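4. Checking the close view before an evaluation run

Read this section after you have installed Niltier and loaded the Nygård task set (Section 3). It explains how to check the simulated arm, set the view used by the policy, and start a run that can be compared with the results in the Budari report.

The Budari method trains a policy entirely on rendered views. The result depends heavily on the view being the same in training and in evaluation. In our tests, Märta Wallin moved the view a small distance between the two and the success rate on the block task fell from 50 percent to 19 percent. Nothing else was changed.

Before you start

Close any other Niltier session. Two sessions can write to the same log folder, and the second will overwrite the first without a warning.

Setting the view

1. Open the task set and choose Block, Close View.

2. Press Reset. The arm moves to its start pose and the floor loads with the plain material.

3. Set the background to Black. Do not use the sky background. The published weights were trained without it.

4. Set the light to Overhead and leave the strength at its default value.

5. Step the simulation forward with the Step button until the hand is over the floor and the finger pad is in open space.

6. Compare your window with the figure.

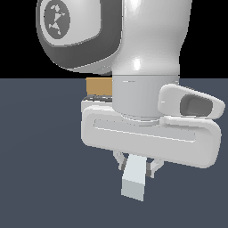 Figure 4. Close view in the block task. The block is mostly hidden behind the hand and flange.

7. If your view is different, open the View panel and press Load Saved Pose. Choose nikby_close from the list. Do not adjust the view by hand.

8. Press Lock View. The lock stays on until you close the task.

Note: A partly hidden block is a valid state. The method was designed for this case, and the policy keeps a short memory of the last 4 views to estimate where the block is. Do not discard an episode on these grounds.

Note: The floor has no texture in this task. If you see a grid, the debug layer is on. Turn it off under View, Layers.

Starting the run

9. Enter 25 in the Episodes field. Shorter runs give scores that vary too much to compare.

10. Select Memory On for the full method, or Memory Off for the baseline.

11. Press Run. Leave the window open until the status line reads Finished.

12. Repeat steps 9 to 11 with the other memory setting. Use the same seed file for both.

Caution: Changing the seed file between the two runs makes the comparison invalid. The program does not check for this.

Caution: Do not resize the window during a run. The policy reads its input at the window size, and a resize changes every view that follows.

Results are written to the log folder as one line per episode. Questions about the log format go to Vidar Nordin. The columns are listed in Section 5.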